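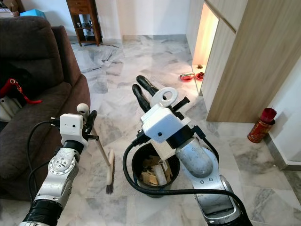

Figure 1. The living room floor during the cleanup, with the hand brush and the waste bin.

Living Room Cleanup: What Slows People Down?
Imani Kariuki, with Obadia Lyimo and Muthoni Kirui
2024-02-23

Our group picked the living room because all three of us hate cleaning ours! We wanted to know which part of a normal tidy-up eats the most time, so we planned 14 short cleanups and wrote down what got in the way each time.

The floor in Figure 1 is white and gray marble tile, and I was sure that would make it easy. Well, sort of. Crumbs show up nicely on the white parts and vanish on the gray veins, so Muthoni kept going back over places she'd already swept (she was not happy about it).

Big stuff was quicker. Crumpled cardboard goes in the bin in one grab, but it fills the bin way too fast – Obadia started flattening it first and we got 7 cleanups out of one bag. Plastic sheeting like the piece lying by the little side table was my least favorite. It slides around when you brush near it, and dust hides in all the folds. Pick it up before you sweep!

The brush was a bit of an argument. I liked the long thin handle, Obadia wanted a regular broom. For open floor he's probably right, but next to the sofa I'd still take the hand brush.

Our slowest cleanup took 20 minutes and the fastest took 7, and most of the gap was moving things off the floor before anybody swept. Chepkoech Sang read our draft and asked why we never tried it on carpet. Fair point – we're doing that in April, same checklist, different room.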